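Section 3: Laying Out and Fitting the Planet Gears

If you're joining me from Section 2, you've got your plate cleaned up and your little bag of gears open, and you're probably itching to start pushing things together. Hold on a minute! I put my first Cirkix gear set together in a hurry on a bare bench, and I spent the rest of the evening on my knees with a flashlight. (Savvas Athanasiadis, who built the one next to mine, still brings it up.)

What you want first is a cloth. I like a dark gray one with a bit of texture to it, big enough that a gear can't roll straight off the edge. Bright metal shows up beautifully on it, and a few wrinkles won't hurt anything.

1. Spread the cloth and smooth it out with your hands. Leave the creases if they won't go.

2. Set the plate down flat, pins up. Don't prop it on anything.

3. Lay your loose gear flat on the cloth, well away from the plate. I keep mine a good hand's width off so I don't knock it with my sleeve.

4. Look over the teeth before you go any further. You're checking for burrs, dings, and bits of packing fluff. Light scratches on the flat face are fine, and so are the faint rings left by machining.

5. Take hold of the gear by its sides, across the teeth, and keep the center hole clear. That hole has to go down over the pin, and you want to be able to see through it.

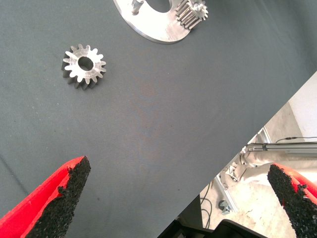
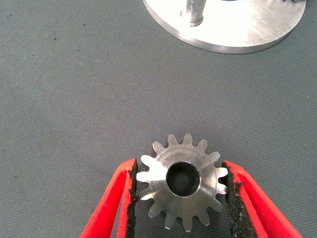
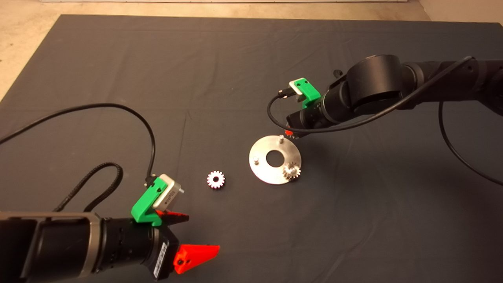 6. Bring the gear over the pin and let it down level. If it's square to the pin, it should slide with hardly any push at all. If it catches, lift it straight back off and try again.

CAUTION: Please don't tap it down with a hammer, a screwdriver handle, or the heel of your hand. I know it's tempting! A gear that goes on crooked can score the pin, and then you're ordering a new plate.

7. Once it's seated, give it a slow turn with one fingertip. It ought to spin freely. If it feels gritty, take it off, wipe the bore and the pin with a dry lint-free rag, and put it back.

8. Do the same for the other planet gears. You need 3 in total before the center gear goes in.

9. Now lower the center gear into the middle. It almost never drops in on the first try, so wiggle it a little as it goes down and let the teeth find each other. Turn a neighboring gear a hair if they're sitting tip to tip.

Note: No grease yet. Efthymia Katsaros wrote in to ask why I leave it until Section 4, and it's really just that greasy gears are miserable to pick up. You'll also want to feel any roughness while everything is still dry.

Note: If you bought the Natunico spare gears, check the bag number before you mix them in with the originals. Bag 3440 fits this plate. Bag 3000 looks nearly the same but has a smaller bore, and it won't go over the pin however nicely you ask.

Leave the cloth where it is when you're done, as you'll need it again for the cover screws. Section 4 starts with the grease.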